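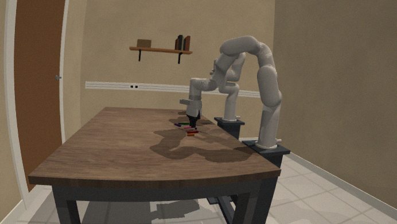 # About Soslow

Soslow is a small company that gathers examples for robots to learn from. Our customers build the learning side of things, the part that looks at a few hundred tries at a job and works out how to do the job itself, and we supply the tries. It's a narrow line of work and we're very fond of it!

Cinzia Morelli started the company with 2 arms, a table, and a list of chores she wanted a machine to be able to do. The list was far too long (folding a fitted sheet was on it, and we still get teased about that one), so she crossed off nearly everything and began with picking up small things from a flat surface. We've been adding chores back ever since, a little at a time.

## How we work

Much of our gathering is done in simulation these days. We build a room on the computer, with a door and a tiled floor and a shelf on the wall, put the arms beside a table, and set out the pieces for whatever job is being taught. Then one of our operators guides an arm through it from start to finish. Colored sticks are an old favorite with us, because they're thin and lie flat and like to sit close to their neighbors, and a gripper has to come down in just the right spot to take one without bothering the rest.

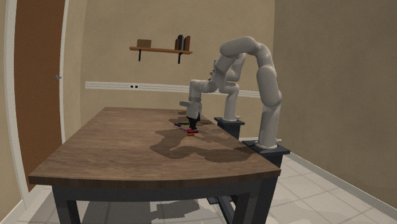 Every try gets saved, and then a second person goes back over it before it counts. Slow tries are fine. Clumsy ones are often fine too, so long as the job gets done, and we keep the failed ones in a separate folder with a note on what went wrong, which some customers ask for and some don't. What we won't do is pad a set with the same move over and over. If you order from us, you'll get different starting layouts and different hands on the controls, and you'll be able to tell who guided what.

Our biggest set so far is called Rokus. As of 6/23/21 it holds 1444 finished tries, and 739 of those are stick jobs of one kind or another. Mridha is the younger one, meant for work that needs both arms together, and we hope to have the first part of it ready in August.

## Who we are

There are 4 of us in the Hustedel office, plus operators who come in for shifts. You don't need a background in robots to guide an arm well. Patience helps a good deal more, and so does a willingness to do the same small job again after lunch.

If you'd like to talk about a set, or you're near Hustedel and think you might enjoy a turn at the controls, please write to us. Cinzia reads the mail herself and tends to answer at length.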